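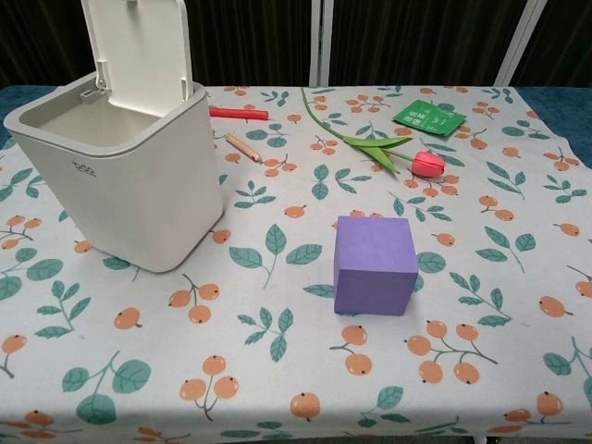
Why does a screw conveyor keep jamming at the same spot? Look at the hanger bearing first, as powder packs up behind it and the flights have nothing to push against once it sets.

I had this out with a Jilent auger last month, the one that feeds our bagging line at Zillside, and I've been meaning to write it up ever since. It moves ground limestone, 21 metres of it in one straight run, with a hopper at one end and a very impatient bagger at the other. Every afternoon, somewhere near three o'clock, the motor would trip. We'd take the covers off (cold fingers, it was March), dig out a lump the size of a loaf and start it up again.

My first thought was the motor. My second thought was the motor as well, if I'm truthful! I spent ages with the panel open before Shahla Golestani wandered over from the stores and asked how full the trough was meant to be. Good question. I'd been told 30-odd per cent by the chap who had the job before me, and never looked it up. When we finally watched it with the inspection hatch guard on and a torch, the stuff was right up over the centre pipe.

So the feed gate went down a couple of notches, and I slowed the rotary valve above it too. Output at the bagger dropped to 75 bags an hour, which caused some muttering, but then it stayed at that all day with no stops. Over the shift we came out ahead.

The bearing still needed changing. The old one was a wide cast thing that filled half the trough, and I swapped it for a narrow Alipour one with a hard insert. Fiddly job, two of us, one on the shaft and one swearing at the coupling bolts. Lock the power off before you so much as lift a cover, please, and keep the key in your own pocket.

It has now done 500 hours without a trip. I've still got a squeal at the discharge end that I think is the shaft seal, so the Gedia catalogue is coming home with me tonight.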